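Forum home > Bin picking > Faults and safety
Log in | Register | Search | New posts

Protective stops on the way down into the bin

violeta_o
Hi everyone, long-time reader and finally posting, so please bear with me while I get it all out. We run a small picking cell in Venport, mixed small parts, one arm over one bin, and since February it has been throwing protective stops on the way down. I went through the log over coffee this morning: 1,340 picks, 4 stops, and every single one with the fingers close to the far wall. The last one gave the wall a proper knock and I jumped out of my skin! Planner is Laslow, default margins. Where would you start?

pushpa_pant
Oh, I feel for you, that sound is horrible. My money is on depth. Shiny surfaces inside a bin gave us phantom points for weeks, and the planner happily believed there was a part where there was only glare. Save the point cloud at the moment of a stop and look at it before you touch anything else.

Fidel A.
I'm going to disagree with Pushpa, with love. Four stops in that many picks smells like cables to me. If a loop pulls tight at one end of the reach, the controller sees a force it can't explain and trips. We lost a whole month to camera settings on our Sorkeck cell and it was a cable tie the entire time.

pushpa_pant
Fair, but a tight cable doesn't usually put the fingers into the wall, does it? She said it knocked.

nelida.m
Could be both, you two :) But can I be the boring one for a minute? Please don't go on running at full speed while you work it out, and don't raise the force limit to make the stops go away. A colleague at Núñez did that and bent a finger. Slow it right down, hands out of the bin, and check that your clamps haven't let the bin shift.

violeta_o
Thank you all, you're so kind. Speed is down and the limit stays where it is, I promise. Clamps first, then I'll save the clouds like Pushpa says and watch the cable at full reach for Fidel – he may yet get to gloat.
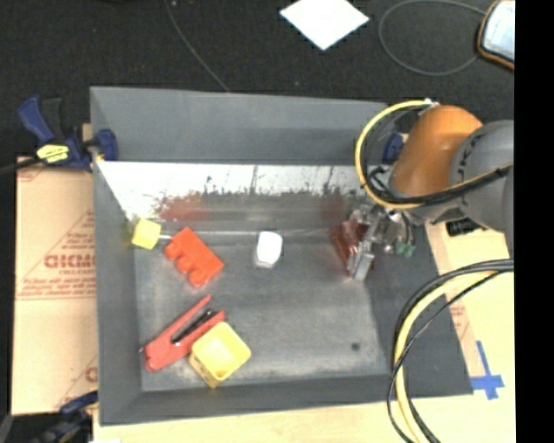
I'm planning 500 slow picks with the same mix of parts and the margins untouched, so if it stops again we'll have something to argue over. Will post the log when I have it.

We use cookies to keep you logged in. Accept | Settings
Contact us | Terms | Back to top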